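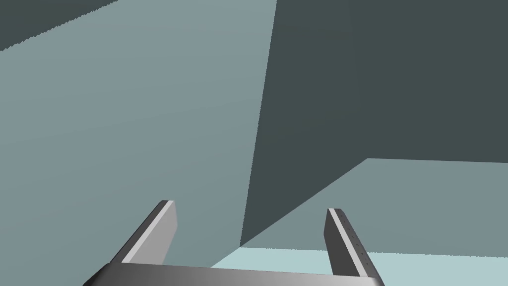
Do I have to finish the arm before I can test the gripper on screen?

The simulator needs only the joint file and the gripper file, so you can work through this section with the arm still in pieces on the bench.

2. Setting up the wrist view in the simulator

Applies to the Trelitz home arm with the two-finger parallel gripper and the Simard driver board. Last revised 2018-08-26.

Before you start

You should have finished the section on wiring the driver board. Leave the motor supply switched off. The board runs from its USB lead for everything up to the section headed "Matching the real gripper".

Files needed:
arm_joints.cfg
gripper_parallel.cfg
the Dirkotitz viewer, release 2 or later

If you built your arm at the Ulcombe workshop, the files are already on the bench computer in the folder called Arms. Copy them into a folder of your own before you edit anything.

Loading the arm

1. Open the viewer and choose New Workspace.

2. Load arm_joints.cfg. The arm appears folded.

3. Load gripper_parallel.cfg and attach it to the last joint. If the gripper is sitting on the floor away from the arm, you have attached it to the world. Delete it and load it again.

4. Set Reach to 416 mm. Arms built with the longer forearm tube need the figure written on the tube's label.

5. Save the workspace.

Note: The viewer does not save by itself. Closing the window loses any joint limits you have typed in.

Placing the wrist camera

6. In the Cameras menu choose Add, then Wrist.

7. Move the camera back along the hand until both fingers and the top of the palm show at the bottom of the view. The palm may run off the lower edge.

8. Turn the camera until the palm lies level across the view. Small errors here are easy to miss with the fingers closed, so open them fully first.

9. Press Lock. A locked camera follows the hand when the arm moves. An unlocked one stays where it was left, and the hand will drive out of view.

Caution: Do not use the Mirror box to correct a view that is the wrong way round. It swaps the picture but leaves the joint directions as they were, and left will then mean right on the real arm. Turn the camera half a turn instead.

Adding things to look at

A workspace of plain flat surfaces is enough for checking finger travel. For practice at reaching you will want some objects and a few textures. The viewer comes with a small set of both, including toys, wood grains and framed pictures.

10. Choose Objects, then Add, and put one object where the arm can get to it.

11. Drop the object before you move the arm. Objects are placed in mid-air by default and stay there until Gravity is ticked.

12. Drive the hand towards the object with the arrow keys. Stop before the fingers touch it.
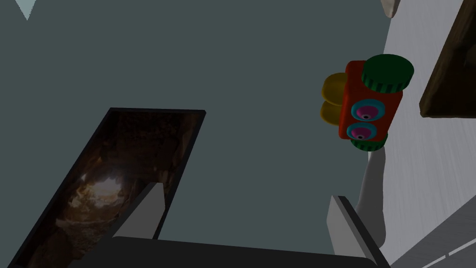 One builder who tried the draft of this section wrote back that the arrow keys were far too quick near an object, and that halving the step size in Preferences made the hand much easier to place. The same builder asked for the step size to be remembered between sessions. It is remembered from release 2 onwards, provided the workspace has been saved.

13. If the hand jumps or shakes as it gets close, open the Joints panel and look for a figure shown in red. A red figure is a joint at its limit. Back the arm away, bend the elbow a little and come in again from a different side.

14. Open and close the fingers with the square bracket keys. Both should move by the same amount. If only one moves, the gripper file is an old copy.

Lining up on a narrow part

Poles, rods and table legs are the best practice for getting the hand square. The aim is to have the part between the open fingers with clear space on each side.

15. Add a pole from the Objects list, or use one that is already in the workspace.

16. Open the fingers fully.

17. Move sideways until the pole is midway between the fingers. Use the wrist view for this and leave the overhead view closed for now.

18. Check the lean of the pole against the fingers. A slight lean is fine for practice. For a proper grasp, roll the wrist until the pole stands parallel to the faces that will meet it.

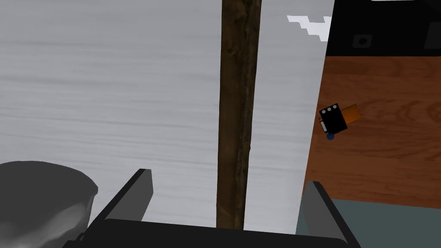
Fig. 3. Pole between the open fingers, wrist view.

19. Open the overhead view and see how far the palm is from the pole. The wrist view is poor at showing distance, and a part that looks close to the palm may still be well in front of it.

20. Repeat from two or three starting positions.

Note: Background surfaces with strong grain or streaks can make the edge of a pole hard to pick out. Change the texture under Surfaces, or switch textures off altogether.

Checking finger travel

21. Switch textures off and hide all loose objects.

22. Run the fingers to fully open.

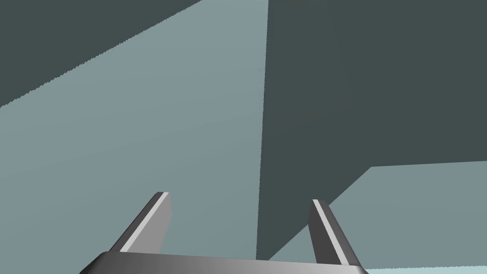 Fig. 4. Fingers open, nothing held, plain surfaces.

23. Read the Travel figure in the Gripper panel. At fully open it should read 899. This is a count from the driver board's scale and has no unit.

24. Close the fingers and read the figure again. It should be 0. A small negative number means the fingers are passing into each other. Raise Close Limit one step at a time until it reads 0.

25. Save the workspace under a new name.

Matching the real gripper

Caution: Clear the bench within reach of the arm and keep your fingers out of the gripper. From this point the motors are live.

26. Put on eye protection and switch on the motor supply.

27. Choose Connect and pick the Simard board from the list. If the list is empty, unplug the USB lead, wait for the light on the board to go out and plug it back in.

28. Tick Gripper Only. Leave Arm unticked.

29. Open and close the fingers from the keyboard at the slowest speed. The real fingers should follow the ones on screen. If they open when the screen shows them closing, switch off the supply and swap the two outer wires at the gripper plug.

30. Stop at once if the motor hums without moving. The fingers are jammed or the Close Limit is too low for your set.

Builders using the soft pads due in September should do steps 22 to 25 again after fitting them. The pads take up space, and the old Close Limit will be wrong.

Switch off the motor supply before going on to section 3.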